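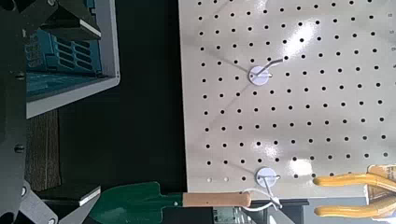
White board, two round-base hooks, trowel and pliers.

From: Candela Carretero
To: shed-and-workshop list
Subject: Re: Hooks for hand tools on a punched board
April 2019

Iker Garrido wrote:

> I have a white pegboard going up in the potting shed and a bag of the
> Skerine hooks with the round white base. Two questions. First, is one
> hook enough for a hand trowel if it has a cord loop on the handle, or
> should the handle be held as well? Second, pliers have no loop at all.
> My wife's father hung his over a plain nail by the open handles and they
> ended up on the floor every time the door was shut. What do people use?
>
> The board is 80 cm wide if that matters. Also, does anyone find the
> gloss ones hard to look at under a strip light?

Iker,

Trowel first. One hook is enough if the loop is sound. Hang it blade down and let it find its own position. A second hook beside the handle stops it swinging, but it also means two movements to take the tool off, and in my shed the second hook was ignored within a week. Leave the length of the trowel plus a hand's width clear below the hook. The usual mistake is to put the hook too low, so that the blade rests on whatever is standing on the bench and the loop goes slack.

Check the knot or join in the cord before you rely on it. Thin cord through a wooden handle wears at the edge of the hole. I replace mine every February when I oil the handles.

Pliers. A single wire hook is the wrong fitting. Use two hooks on the same row, 3 holes apart for an ordinary pair, and rest the head across them with the handles hanging down between. With dipped handles (mine are red, the ones in the picture yellow) do not try to hang them by the grip, as the coating drags on the wire and you end up pulling the hook out with the pliers. If the shed door slams, choose hooks with an upturned end. Eight millimetres of upturn has been sufficient here.

On the hooks themselves: the round base spreads the load on the face of the board, but it does not hold the wire in. What holds it is the bend behind the board, so you need a clear gap at the back. Mine is on battens. Valeriano Ibarra wrote to this list about boards screwed flat to brickwork, and his conclusion was that the hooks never seat properly. I agree with him. Push the hook in at an angle, bring it down, then pull it towards you. If it moves, it is not seated.

The width of the board does not matter for two tools. It matters when you decide the order. Lay everything out in front of the board before fitting any hooks, longest items first, and mark the holes in pencil. Things without a loop or a hole (seed packets, labels, string) should stay in a slotted bin. I tried the Llorente clip-on baskets and went back to a bin on the shelf.

Glare: yes, the gloss boards reflect badly and the holes are difficult to see in the bright patch. Moving the lamp to one side cured it for me. Paora Partington sanded hers and painted it matt, which took two coats and a lot of clearing of holes with a skewer.

What is the thickness of your board? The Skerine wire is a loose fit in the thin ones.

Candela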